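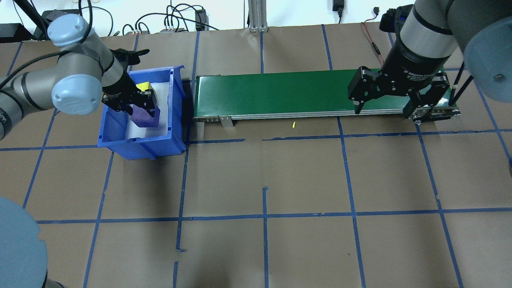 4.2 Recording a task by hand

1. Set the bin at the end of the conveyor. Line it with white paper.

2. Place the block on the belt and keep the pendant within reach.

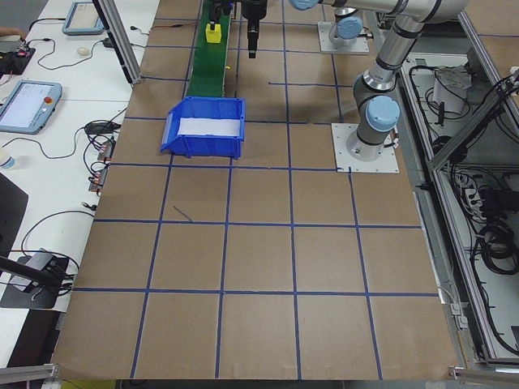 Figure 8. Bin, conveyor and block on the taped grid.

3. Press Teach in Vevex and guide the arm slowly – no faster than 100 mm per second. 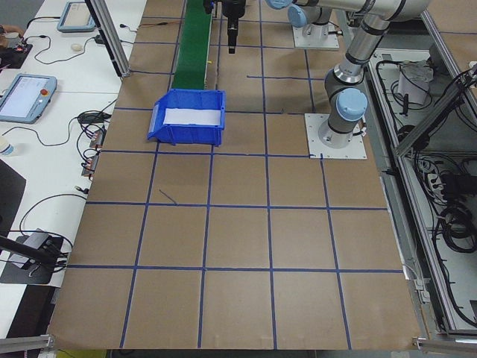 Hold each grasp point until the tone sounds. A recording stops after 400 seconds.

CAUTION: Keep your free hand clear of the fingers.

4. Save the run, then set up for the plate task.

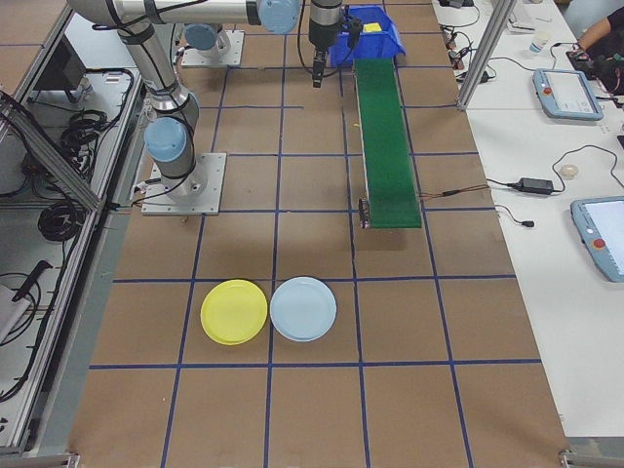

5. Record 18 runs before training.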